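Rapport de projet – Mise en service et entretien de la cellule bimanuelle Plekent

3. Mise en place et premiers réglages

Le cahier des charges annonçait une cellule « prête à l'emploi ». Nous avons mis 15 jours avant d'obtenir un cycle que nous osions montrer. La notice Plekent consacre une page au calage du pied et n'indique aucun couple de serrage pour les vis du bord avant. Nous avons donc serré en croix, tracé un repère au feutre et contrôlé chaque matin. Que ce contrôle serve à quelque chose reste à prouver : les repères n'ont pas bougé de tout le mois de mai.

Le poste d'essai est celui du scénario « boissons » : gobelets, plateau, planche, agrumes. Le choix des objets nous a été imposé par le protocole Ladthorpe. Nous aurions préféré des cylindres calibrés – un gobelet évasé pardonne beaucoup à une pince mal centrée. 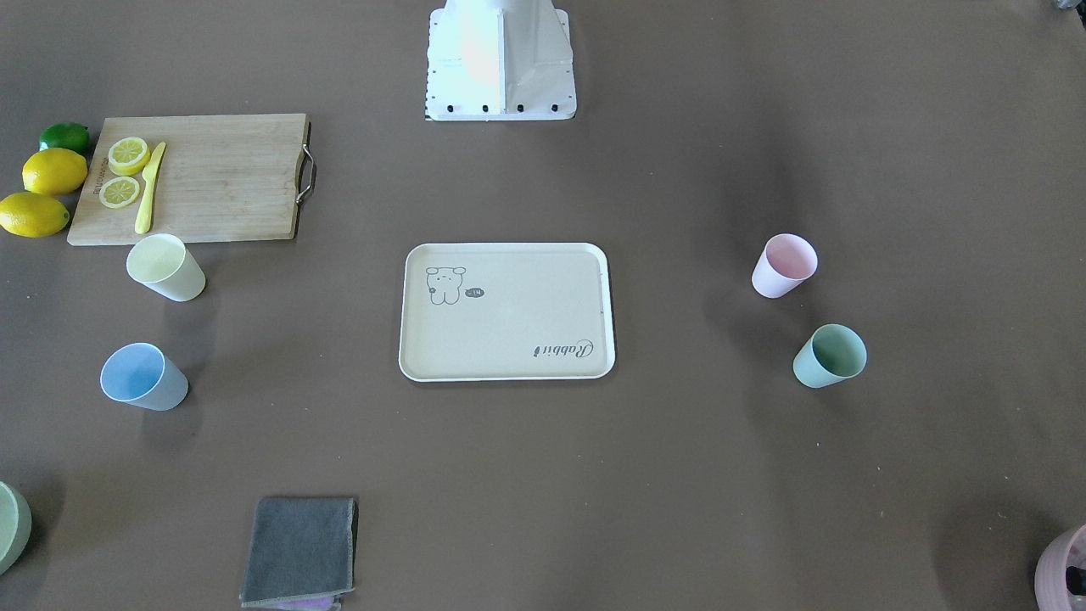
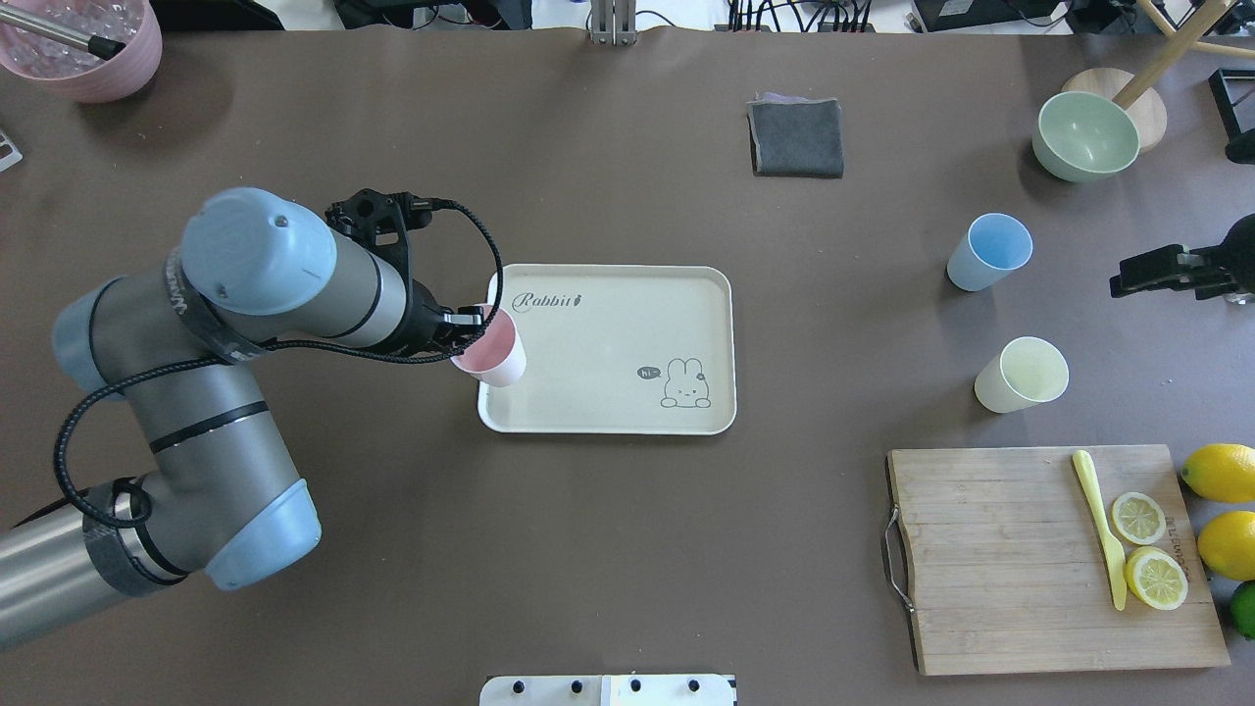
Chuang
Étudiant en projet, responsable maintenance de la cellule
Atelier Drondetholm, samedi 21 décembre

La prise du gobelet rose au-dessus du plateau nous a servi de test de référence après chaque intervention. Sur 17 essais consécutifs, deux échecs, tous deux du même côté. Le rapport précédent accusait l'étalonnage des caméras. Nous n'y croyons guère : l'écart disparaissait dès que l'on dégageait le câble gainé qui longe le bras et passe au-dessus du coude. Trop court, il tire sur le poignet en extension. Trop long, il frotte. Nous avons refait la boucle, remplacé les colliers et ajouté du ruban noir sur le segment inférieur. C'est une réparation provisoire, et nous doutons qu'elle tienne un semestre.

Procédure retenue après toute intervention sur le câblage :
- couper l'alimentation et attendre l'arrêt des ventilateurs ;
- amener le coude à la main jusqu'en butée, dans les deux sens ;
- vérifier le jeu des doigts et les vis de l'équerre de pince ;
- relancer la prise d'origine à vitesse réduite.

La lubrification préconisée toutes les 530 heures n'a pas pu être évaluée, le compteur ayant été remis à zéro par une mise à jour. Nous ne reprenons donc pas ce chiffre à notre compte.

À lire aussi
Cellule Plekent : relevé des pannes de mai
Protocole Ladthorpe, remarques sur le choix des objets
Gestion des câbles sur bras légers
Atelier Drondetholm : consignes d'accès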